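**Hollero settlement file vs. Elia ledger: totals match, line count does not**

Board: Payments > Reconciliation and settlement

---

**ledgerhound** wrote:

We moved our payouts from card rails to the Hollero wallet in February. Hollero sends a settlement file every night, Caltow converts it, and Elia imports the result and posts it to the clearing account. Chevalier is the bank holding the funds.

The money total agrees to the cent every night. The line count does not. Last night Hollero reported 1181 lines and Elia posted two fewer. No error in the import log, no entry in the suspense account. The same thing has happened on most nights since the switch, always with a small difference and never with a difference in value.

Settings:

- Elia import profile: wallet, net posting off
- Caltow mapping: default, with our own merchant reference in field 7
- Hollero file: end of day, UTC cutoff
- Chevalier statement: one credit per day, net of fees

Before I open a ticket with three vendors and get three answers, has anyone seen this?

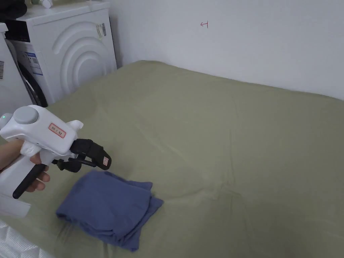 *Post last edited in March, 4:52 pm – added the import settings*

Also, our auditor wants a line-by-line tie-out by the end of the quarter. "The totals agree" will not be accepted.

---

**netting_off** wrote:

Look for zero-value lines. Hollero writes a line for a payout that was authorized and then released in the same window. The amount is 0.00 but the line still counts in the trailer record. Elia drops zero-value lines before validation, so they never reach the log.

You can confirm it in a minute. Filter the raw file on amount = 0.00 and compare the count with your difference.

---

**ledgerhound** wrote:

Checked. There is one zero-value line in last night's file, so that accounts for half of it. The other missing line has a real amount, or the total is matching for some other reason.

---

**basis_pt** wrote:

Then you have a merged line. Caltow combines lines that share a merchant reference, value date and currency. It is on by default. The sum is preserved and the count drops by one for each pair. That fits what you are describing better than anything on the Elia side.

The option is in the mapping editor under Grouping. Turn it off, rerun last night's file into a test company and see whether the count moves.

---

**netting_off** wrote:

Caltow does not merge by default. We have run it for years with the wallet format and every line comes through separately.

---

**basis_pt** wrote:

It depends on when the mapping was created. Old mappings kept the old behavior. Anything created from the current template has grouping switched on. If you have run it for years, you are on the old template.

---

**netting_off** wrote:

Possible. I would still not tell people to switch it off in production. Grouping exists for a reason. If you disable it, a partial payout and its remainder arrive as separate lines with the same reference, and Elia treats the second as a duplicate. Duplicates go on hold, and then your total is wrong as well as your count.

---

**basis_pt** wrote:

Which is why I said test company. The duplicate check can also be keyed on the Hollero transaction ID, so it is not an argument for keeping merged lines. Merging destroys the ID of the second line. For an audit tie-out that is the worse problem.

---

**quiet_cutoff** wrote:

One more thing to check while you are in there. Your Hollero cutoff is UTC. What is the Elia posting date based on? If Elia uses local time, the lines near the cutoff can end up in the next day. With low volume you may not notice, and the difference in value can be hidden by the carry-forward balance on the clearing account.

Run the comparison on the raw lines for a full week and ignore the balance. Posting date, transaction ID, amount. Anything that appears on one side only is either merged, dropped or shifted.
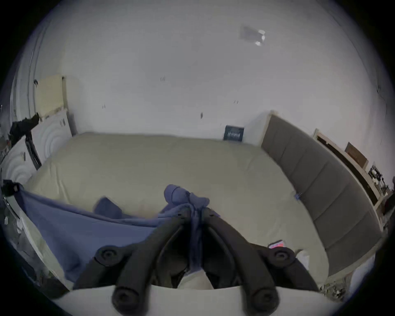 *Gripper and blue cloth, bedroom.*

The comparison does not need anything fancy. Export both sides to CSV, sort on transaction ID, full outer join. If the Elia export has no transaction ID column, add it to the layout first. It is stored, just not shown.

---

**ledgerhound** wrote:

Results from the test company:

- Grouping on: two lines short, as in production
- Grouping off: one line short, and that is the zero-value line
- Duplicate check by reference: one line held
- Duplicate check by transaction ID: nothing held

So it was a merged pair plus a zero line. It was a partial payout to a seller, split because of the per-transfer limit of 1000 on unverified wallets. Both halves had the same reference.

Cutoff is fine for us. Elia is set to take the posting date from the file.

---

**netting_off** wrote:

Fair enough on the template. I created a fresh mapping to check and grouping was on. I still think the vendor should document it, and I would keep the old duplicate check running in parallel for a month. Transaction IDs are unique within Hollero. They are not guaranteed to be unique if you later add a second wallet provider to the same clearing account.

---

**basis_pt** wrote:

Prefix the ID with a provider code in the mapping. Problem gone.

---

**netting_off** wrote:

Until somebody changes the prefix and the history stops matching. I have cleaned that up once already.

---

**feeschedule** wrote:

Does anyone have a way to get the zero-value lines into Elia at all? Our auditor asked for the same tie-out and will not accept a manual list. Raising the validation level did nothing. The lines seem to be removed before that step.

---

**quiet_cutoff** wrote:

Not as postings. You can import them as memo entries if the mapping sets the record type to M. They show up in the import report with the transaction ID and do not touch the ledger. Our auditor took the import report together with the Hollero trailer record.

---

**ledgerhound** wrote:

Memo entries work here too. The count now agrees on the test file. I will move the mapping to production after month end and leave this thread open until the auditor has signed off on the report layout.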